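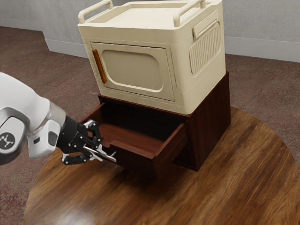 What is a fixed cost?
A cost that stays the same however much you make or sell in the period – rent is the usual one.

Unit 4 notes, break-even. Read before class, bring a calculator.

Variable costs – go up with each unit. Flour, boxes, postage. Total cost = fixed + variable. Don't mix up total variable cost with variable cost per unit, lots of people did on the last homework.

Contribution = price minus variable cost per unit. What each sale leaves over to put toward the fixed costs. Once those are covered, the rest is profit.

Break-even units = fixed costs divided by contribution per unit.

Worked one, the Skurkstead bakery stall. Fixed costs $2,000 for the month of March. Loaf sells at $7, variable cost $2. Contribution $5. So 2,000 / 5 = 400 loaves. Check it: 400 loaves bring in $2,800, variable costs are $800, fixed $2,000. Profit zero. Always do the check, its worth a mark.
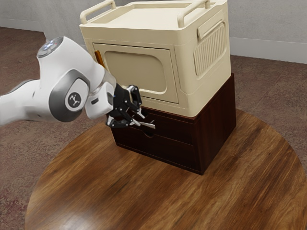
Page last changed: March, by Y. Zhong

Margin of safety – how far sales can drop before you lose money. Actual sales minus break-even sales. Stall sells 500 loaves, margin is 100 loaves, or 20 percent of sales. Give it both ways if the question doesnt say.

What the model leaves out:
- price assumed the same for every unit, no discounts
- everything made gets sold
- fixed costs only fixed up to a point. Second oven, second rent
- one product. With a mix you need a weighted contribution, see Unit 7

Graph – output along the bottom, dollars up the side. Fixed cost line is flat. Total cost line starts where the fixed line meets the axis, NOT at zero. Revenue starts at zero. Label where they cross.

For next time: redo the stall with the price at $6, everthing else the same. Then the Grikon case, first two parts only. Zhenhua Tian is taking the review hour, same room, 4 p.m.

Print this page
E-mail this page

Related items
Unit 3: Kinds of cost
Unit 5: Cash flow forecasts
Unit 7: Product mix and weighted contribution
Case sheet: Grikon
Case sheet: The Flulstead ferry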